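Learning to Sit Still for a Cabaret Show

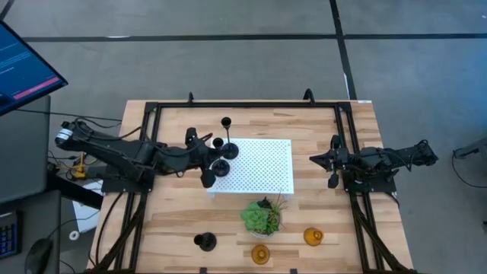 So what do you do with yourself at a cabaret show if you've only ever been to big theaters? You order something small, put your phone in your bag, and let the singer come to you. That's my whole method, and it took me a good many evenings to work it out.

I should back up. I grew up on touring musicals, the kind where you sit in row double-something with a pair of binoculars and a box of candy, and the people on stage are the size of your thumb. I loved it then and I love it now. But last November my sister couldn't use her ticket to a late set at Tikero, the little supper club down the steps on the corner by the old bank, and she handed it over to me with strict instructions to have a good time and tell her everything. The room seats 382 if you count the balcony, and I'm told that makes it a large one for this sort of thing. It did not feel large to me! My chair was so near the piano that I could read the pencil marks on the sheet music.

I was terribly nervous, which is a silly thing for a person in the audience to be. I kept wondering where to look. When somebody sings a love song from a stage a block away, you can stare all you like. When she's singing it across a bread basket, you start studying your napkin. I believe I studied mine through the entire first three numbers. Then she did an old torch song I've known since I was a teenager (my mother used to play it while she ironed), and she took it so slowly, with just the bass under her, that I forgot to be embarrassed and looked up, and she was looking right back. She gave me a little nod and moved on to the next table. I've thought about that nod all winter.

After that I was hooked, and I've been going about twice a month, whenever the budget allows. Tikero is still my favorite, but I've also spent some lovely nights at Bukeo, where the drinks are cheaper and the piano is, to put it kindly, well traveled. They have an open mic that starts at 10 p.m. and goes on until the pianist gets hungry. You hear everything there. I've heard a woman in nursing scrubs sing opera, and a pair of college kids do a medley of commercial jingles that had the whole place crying with laughter, and one very shy gentleman who spoke his song instead of singing it and got the biggest hand of the night.

The thing I keep coming back for is the talking between the songs. Singers call it patter, and I used to think it was filler, something to do while they caught their breath. Now I listen for it as much as for the music. A good one tells you why she picked the song, or about the awful apartment she lived in when she learned it, and by the time the intro starts up you're already halfway inside. The bad patter is too long or too polished. I saw a show at Bukeo in the spring where the singer told a story about a missed train that lasted longer than the train ride would have, and I did sneak a look at my watch.

The best full evening I've had so far was a show called Prurkari, a one-woman piece with a trio, all songs about leaving home and coming back again. It ran for only 2 nights. I went to both, and I'm not one bit sorry. The first night she was a touch hoarse and leaned on the microphone stand and let the clarinet do a lot of the work, and the second night her voice was all there and she sent the last note right up to the lights. If you asked me which one I'd rather have on a record, I'd say the second. But it's the hoarse one I hum in the car.

A few practical bits, for those of you who've written to ask. There's usually a minimum on food or drinks on top of the ticket, so read the fine print before you go. At Tikero it's $30 a person, and the cheese plate plus a ginger ale and a coffee will get you there. Doors open an hour ahead and the regulars do line up. I like a seat on the side, where you can watch the pianist's hands and the singer's face at the same time. And please clap for the band when they're introduced, they work so hard.

Next on my list is Seok, the new place across the river that's taken over an old furniture showroom. They're promising a proper revue with six singers and a horn section, and I've already bought my ticket and picked out my shoes. My sister is coming this time. I've warned her about the eye contact.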